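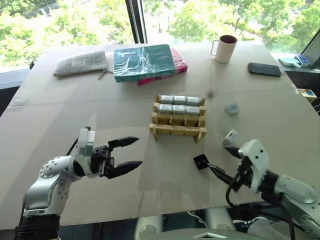
# Telletti Storage and Sorting Project: progress report to Noker

Prepared by Beryl Fairclough, project coordinator
Period covered: February to May

## Where we are

The grant from Noker was $1,198, to set up a sorting table in the upstairs workroom and to build wooden racks for the Telletti blocks. The table is set up and in daily use. The racks are under way: 10 are finished out of the 26 we planned. We have spent $1,000 to the end of May, and the rest is set aside for timber and glue.

When we applied, the blocks were stored in mixed tubs. Borrowers got a tub with whatever was in it, and a fair bit of time went into going through returns by hand on the floor. The purpose of the project was to get the blocks up to working height and keep them in rows, where a gap shows as soon as you look at it.

## The table

The sorting table is at the big window that looks out onto the trees. We tried it first against the inside wall under the lights, but grey blocks on a dim table are hard work for anyone whose eyes aren't great, mine included. Hiếu Kim suggested moving it and we did that in March. The daylight is much better. Glare can be a nuisance on bright days, mostly off anything wrapped in plastic, and we have not put up a blind as it wasn't in the budget.

The top is covered in cardboard sheets laid flat. The application mentioned a felt cover. We dropped it after pricing it, and cardboard has done the job. It is easy on the block edges and can be replaced a sheet at a time. The seams do lift a little where the sheets meet, so we ask people to lift a rack when they move it and not slide it across.

## The racks

The design is Khoa Đào's. It is a low rack of plywood slats with small upright dividers, giving four rows of slots. The blocks stand in the slots side by side, and you fill from the back row forward. Khoa made two earlier versions. The first had slots that were too tight and the blocks had to be wiggled out. The second was looser but had no dividers, and the blocks leaned into each other. The current version sorts out both problems.

We have left the plywood unfinished. The application allowed for a clear varnish, and we may still do it, but Tài Kiều was concerned about varnish building up in the slots and changing the fit. He is going to varnish one rack as a test and leave it in use for a month before we decide. Anything sharp on the slats is sanded back before a rack goes into service.

Khoa and Tài have been cutting the parts in batches and gluing up afterwards. Cutting goes quickly. Gluing is the slow part, as we own only enough clamps for one rack at a time. We asked Nosport next door about borrowing theirs and they have said yes for June.

## How sorting works now

Ximena Meléndez wrote the routine and it is pinned up by the door. In short:

1. Put an empty rack in the middle of the table, facing you.
2. Check each returned block for chips on the edges and wipe it with a dry cloth.
3. Fill the back row, then the next one, and keep going toward the front.
4. Put any damaged block in the repair box, not in the rack.
5. Leave a part-filled rack where it is if you have to stop. The next person carries on from there.

Step 5 has made the most difference. Under the old way a half-sorted tub was usually tipped back together at closing time and somebody started over. A half-filled rack can sit overnight and it's obvious where the last person got to.

Step 3 took some getting used to. Several people preferred to start at the front, and then had to reach over standing blocks to get to the back. Ximena has gone through it with each of the regular sorters and it is mostly followed.

## Things that have not gone to plan

**Timber.** The first plywood we bought was slightly thicker than the sheet Khoa had measured for, and the slot widths came out wrong. Those pieces were used up as bases. We now measure each sheet before cutting.

**Clutter on the table.** Sorters bring their things up with them, and mugs, phones, books and pouches end up along the back of the table and on the sill. It hasn't caused any damage. I would still like drinks kept off the cardboard, and we are looking for a small side shelf. If one can be had second-hand we won't ask for any extra money for it.

**Labels.** The racks were meant to be labelled by now. We could not agree on numbers or colours. Ximena prefers colours for the younger borrowers and Tài wants numbers that match the loan book. I expect we will end up with both — a coloured dot with a number written on it.

## Next period

- Glue up the next batch of racks once the Nosport clamps arrive.
- Finish the varnish test and decide.
- Settle the labels and put them on the finished racks first.
- Replace the cardboard sheets that have started to lift.
- Move the remaining tubs out of the hallway cupboard as racks become available.

At the present rate the full set of racks will be finished later than the date in our application. We had allowed for the end of July. September is more realistic, and I would ask Noker to accept that change. We are not asking for more funds.

Receipts for plywood, glue, sandpaper and the table are with this report. The one for the second lot of sandpaper is missing and I have put in a signed note for it. If Noker would like to see the table in use, mornings are best, before 11, while the sorters are in.

Beryl Fairclough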